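Can a robot learn to fold your trousers?

People love saying a robot will soon do your washing. Before you believe it, look at how much fussing its gripper needs.

A gripper is a robot's hand. The kind used in the Tivden project can be held by a person, who does the chore while the gripper records how it's done. Later a computer studies the recordings. It sounds clever – but a badly set up gripper teaches bad habits. 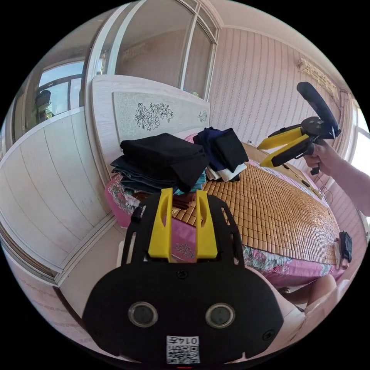
So the Tivden checks come first. Someone opens and closes the jaws 3 times. Do both sides move evenly? Next they try the screws. A loose one can make a jaw wobble, and a wobble spoils the recording. Then they wipe the gripper clean with a soft grey cloth, fluff and all.

After 50 recordings they do it all over again. After 500, the jaws come off and new ones go on, whatever colour they are. Does that sound like a machine that saves work? I'm not convinced yet.

Folding is hard, too. Cloth flops and slides, and trousers have two legs to keep straight. Ask anyone selling a laundry robot how many pairs it folded without help, and who tightened its screws.
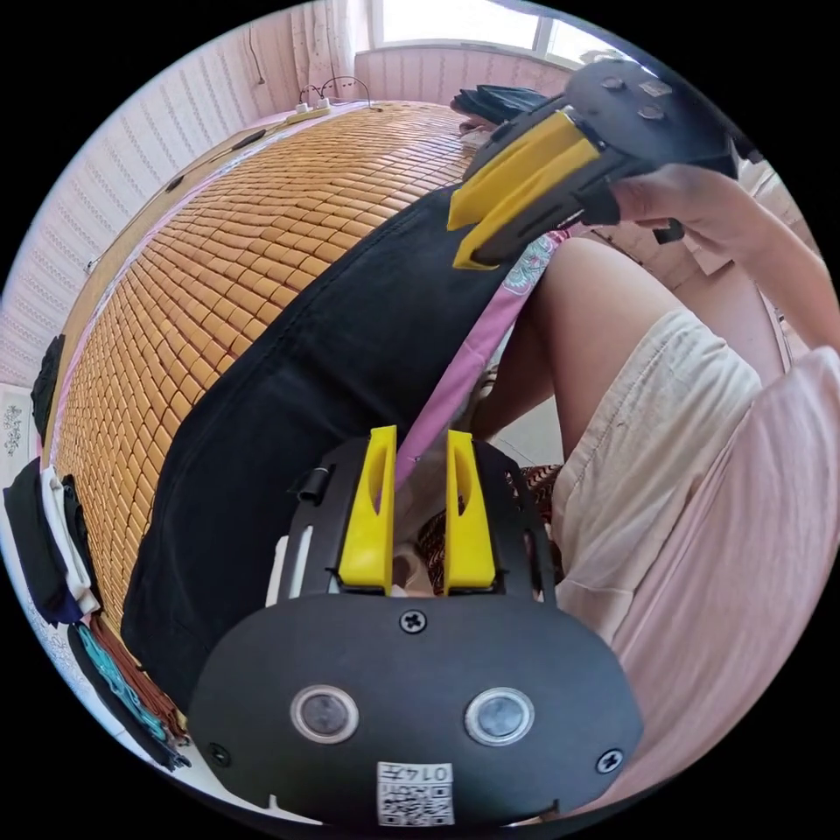 Moen wrote in to say I'm being unfair, as bikes need their screws checked as well and we still ride them. Fair enough, Moen. My bike has never promised to do the laundry, though.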